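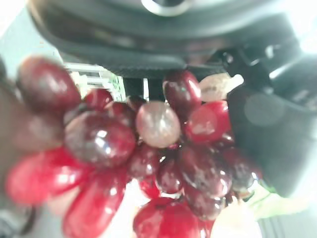 Where the spring guide stands

Hi Arif, quick catch-up on what your grant has been paying for since May. The Flestamen visitor guide is finally up, and people are finding it! We've had 579 sign-ups for the trail newsletter, which is way past what I'd hoped for at this point. The page on the Wako lake loop gets most of the visits – I rewrote it twice after walking the east side again and finding the footbridge closed.

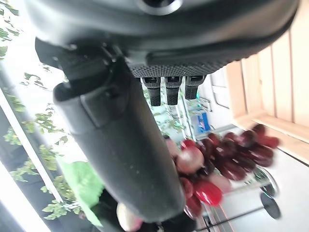
Money and printing

We printed 800 folded maps and 294 are left in the box at my place. The Ustent ferry office took the biggest stack and wants more before summer. Paper went up a bit, so the next run will be on the thinner stock unless you hate the idea. Receipts are in the shared folder.
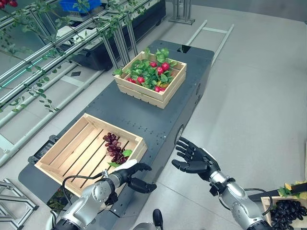
What's still open

The Prarka section is behind, and that one's on me. Peter Ďurica has sent his notes on the cabins and the early bus, but I still need to ride the 6:40 a.m. myself and see if it really connects with the ferry. Two of the cabin owners haven't confirmed their rates either, so I've left prices off for now. I'd like to add a page for rainy days too (the old mill tour, the indoor pool, maybe the cheese place if they call me back).

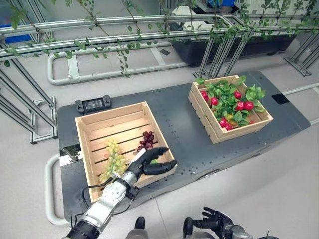 If you're fine with it, I'll move what's left of the photo budget over to the bus and ferry timetable page. Just let me know before I order the next batch of maps.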